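Gisix Nidero Automatic – Owner's Guide
Section 2: Setting the watch and fitting the bracelet

2.1 Starting the movement
1. Pull nothing yet. With the crown pushed in, turn it slowly clockwise 20 turns.
2. Check that the seconds hand is moving.

2.2 Setting date and time
1. Pull the crown to position 1 and turn it until yesterday's date is shown.
2. Pull the crown to position 2. The seconds hand stops.
3. Turn the hands forward until the date changes, then continue to the correct time.
4. Push the crown fully in.

Caution: Do not use position 1 when the hands are between 9 p.m. and 3 a.m. The date wheel can be damaged.

Note: After the month of September the date must be corrected by hand, as for every month with fewer than 31 days.

2.3 Removing links
1. Work on a stable table and keep the small parts together.
2. Find the arrows inside the bracelet. Push each pin out in the direction of the arrow.
3. Remove the same number of links on both sides – if the number is odd, take the extra one from the 6 o'clock side.
4. Put the pin back against the arrow until it is flush.

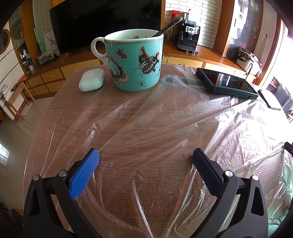 Table covered with clear plastic wrap, with a mug near the far edge.

Caution: Never hit a pin that is not straight in its hole.

Spare pins can be ordered under part number 193.

Text: Tharun Panicker. Revised Aug 19, 2026.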